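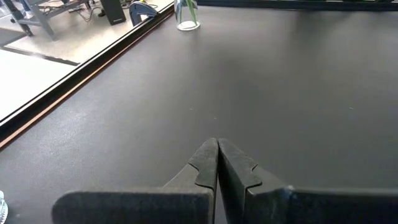
Cillian Ó Gríofa wrote back on the first draft of this section that the table part was fine but way too short on vases, and that people were still putting glass straight down on a top they'd oiled the same morning. So the vase steps are longer now. Rest is mostly as before.

Section 3. Care and first set-up of the dark gray table top

Applies to the Ullness dining and work tables, matte charcoal finish only. Gloss tops – see the other sheet. Part no. for the care kit is 963, same kit for both sizes.

Before you start

You need:
two soft cloths, lint free
lukewarm water
dish soap, a drop
the small bottle from the kit
felt dots (in the bag with the leg bolts)

No scouring pads. No glass cleaner, it leaves a haze on matte that you will only see in the evening with the lamp on.

3.1 First wipe

1. Clear the top. Everything off, runner too.
2. Dry cloth first. Dust shows a lot on this color, pale specks mostly, and if you go in wet you just push it around.
3. Wipe long ways, end to end. Not circles.
4. Damp cloth with the soap, wrung out hard. Same direction.
5. Dry right away with the second cloth.
6. Look at it from low down, against the window. Any streaks, repeat 4 and 5.

Note: the finish has a slight texture. A soft sheen where the light falls is normal and can't be wiped off. Please don't try to polish it out, we get tops back from Padutbridge every May with a shiny patch in the middle and there's no fix for it short of a full recoat.

3.2 Treatment

1. Shake the bottle.
2. Put a little on the cloth, never on the table.
3. Thin coat, work from the far edge toward you.
4. Wait 40 minutes.
5. Buff lightly with a dry cloth.
6. Leave the top bare overnight. Nothing on it, no mail, no keys.

CAUTION: Oily cloths can heat up by themselves. Rinse them in water and hang them flat outside before they go in the trash.

3.3 Vases and flowers

Glass is fine on this table. Water under glass is the problem. A ring takes a few hours to set on matte and after that it's there for good, or close to it.

1. Fill the vase at the sink. Not at the table.
2. Go easy on the water. A tall straight cylinder doesn't need filling to the neck, and it's less to mop if it goes over. For tulips and other soft stems a few fingers deep is enough, top up daily.
3. Strip any leaves that would sit under the water line.
4. Recut the stems at a slant, over the sink.
5. Dry the outside, then turn your cloth and dry the base. The base is the bit that gets forgotten.
6. Stick three felt dots under the vase if the bottom is flat. Rimmed bottoms – skip the dots, use a coaster.
7. Set it down, don't slide it. Lift to move it as well.
8. Keep it at least 50 cm in from the edge on the large table. Small table, just put it in the center.
9. Each time you change the water, lift the vase and check underneath.

Note: Kasten coasters fit most round vases. The cork side goes down. The rubber ones from other makers can leave a mark, espescially black rubber.

CAUTION: No treatment bottle and flowers on the same day. Wait until the morning after 3.2 step 6.

3.4 If something goes wrong

Fresh ring, still damp: blot, don't rub. Dry cloth, leave it an hour, then look.
White ring, dry: damp cloth with soap, then one thin coat as in 3.2. Repeat once. If it's still there after the second go, stop.
Pollen: lift with tape. Water turns it yellow and it spreads.
Scuffs, pale: usually whatever rubbed off on the top and not the top itself. Dry cloth, then damp.
Scratch you can feel with a nail: not a home repair. Contact the shop.
Sticky patches after treatment: too thick a coat. Buff with a clean cloth, and open a window, give it another day.

3.5 Routine

Daily – dry cloth.
Weekly – 3.1, all steps.
Treatment – every six months, or when water no longer beads. Tables by a south window need it sooner, around every 3 months.

The Raken bench in the same color gets the same care, but skip treatment on the seat or it will come off on cloths.

Questions on this section go to Oisín Rafferty at the shop. Have the sticker from under the top handy, he will ask for it. Section 4 (legs and leveling) follows on teh next sheet.

Revised June 11, 2015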